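Retail and Packaging, block 5 — handout notes
F. Avcı, February 2026

These are the notes from the session, tidied a bit. Slides to follow. Lucimara Assunção took the second hour so her part is shorter here, ask her for the reading.

Where we got to: the outer pack, the inner pack, and who each one is talking to. Carry on from the Natholm shop visit. If you missed it, borrow someone's notes, you will need it for the essay.

Three jobs of a pack (again)
Keep the food as it was. Get it from factory to shelf. Sell it. Students always write pages on the last one and a line on the first. Please don't.

Keeping
Crisp things go soft when they take up water from the air. Fatty things go stale with air and light. So fried snacks need a film that deals with all of it — water, air, light. A clear film lets the buyer see the food but lets light in too. Printing over most of the film is a cheap half-answer. Metal layer is better, harder to recycle. Know both sides of this arguement.

Headspace: the gas in the bag. Cushions the food and, if it is nitrogen, slows staling. Shoppers read it as cheating. The Hakala case: same weight, smaller bag, more complaints about broken bits, fewer about air. They went back to the old bag after one winter.

Moving
Pack sizes are set by the carton, the carton by the pallet. Work inwards. Alholm ran 80 bags to a carton and had crushed corners at the bottom, went to a shallower carton, lost pallet space, still came out ahead. Numbers in the worksheet.

Pillow bag = one sheet, a back seal and two end seals. Fast to make, won't stand up. Anything long and thin has to lie flat or hang.

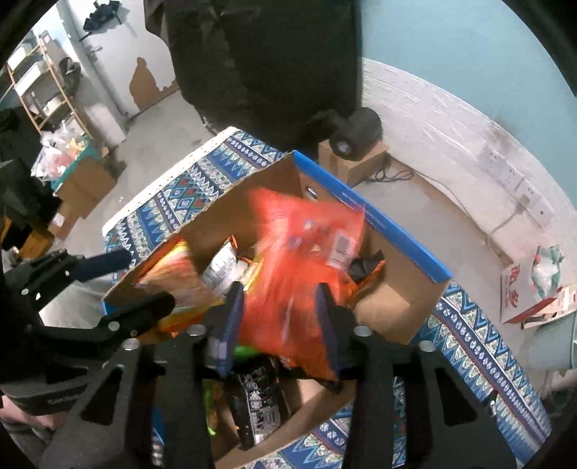
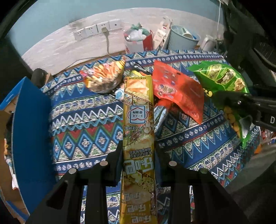
Flexible snack packs: orange-red with a barcode label (first), long yellow pack, barbecue flavour, 烧烤味 (second).

Selling
Colour first, then shape, then words. At shelf distance hardly anyone reads. Colour codes for flavour are local — don't assume what you grew up with holds anywhere else. Check before you write it down as a rule.

Flavour name: small on some packs, huge on others. Small usually means the brand or the product name is doing the work. For export goods a second label often goes over or beside the printed one, ingredients and importer in the local language. Look at what it covers up! Sometimes it is the cooking instructions.

L.A.'s hour: the Prostport survey
174 shoppers, 1315 packs picked up in all. Packs that were turned over to read the back were bought less often than packs that weren't. Careful — this doesn't mean the back label puts people off. Unsure people turn packs over. Same trap as last December's exam, and half of you fell in it.

Also: the survey was one shop, one aisle. Say so if you quote it.

For next time
Bring one empty snack pack, clean. Find the seals, and the batch code. Work out what the film has to keep out, and write half a page on whether it is over-packed. Don't just say "yes, too much plastic", say what would happen to the food with less.

Worksheet 5 due the same day, questions 1 to 4 only. Leave out the pallet sum, there is a mistake in it and I'll send teh new version.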